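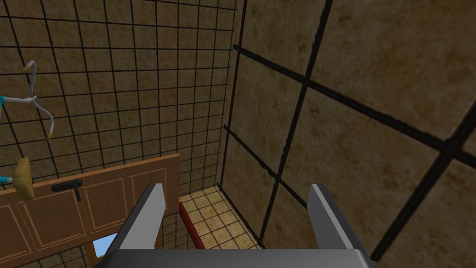
Does the seller have to return the reservation fee if the bank values the flat below the agreed price? Only when the reservation paper says so, and the one from Lusier does not.

Hello all,

I read my copy again last night, all 6 pages. The fee of 300 is "kept by the agent if the buyer withdraws for any reason". A low valuation is not mentioned anywhere. I asked Lusier by phone and the lady was polite, but she repeated the same sentence to me.

On 20/06/2023 Milagros Agudelo wrote:
> My bank sent the valuation for the flat in Aner and it is
> lower than what I offered. The seller will not move.
> Do I lose the fee? Also my mortgage offer from Ackroyd
> ends in July and I don't know if they extend it.
> Has anyone here bought in Trarnari or Aner this year?

Milagros, for your second point: Ackroyd extended mine one time, but I had to ask in writing before the last day. They wanted new pay slips and answered after two weeks. I would write to them now, also if you are not sure about this flat.

You can also ask the bank to look at the valuation again. They wanted from me recent sale prices of similar flats in the same district — asking prices did not count. I bought in Trarnari, so my papers will not help you much for Aner, but I can send you the letter I used.

Please check if your paper gives you 48 hours to cancel. Mine had this on the last page, in small print.

Regards to everybody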